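On July 11, 2020, Gunhild Bech wrote:

> Are the short pegs still mixed in with the long ones? I have the older sheet, page 11, and it gives one size only.

They are mixed. The cylinders differ in size, so sort by length before trying the cut-outs.

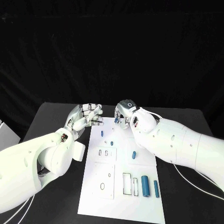
*Blue cylinders and cut-out plates on the white sheet.*

The gear goes near the top center — small pegs beside and below it. The thick cylinder and the thinner, taller one stay together at lower right, next to the outlined rectangles.
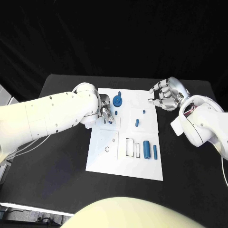
List digest, issue 57

Page 14 of the new sheet has the sizes.

Setsuko Onishi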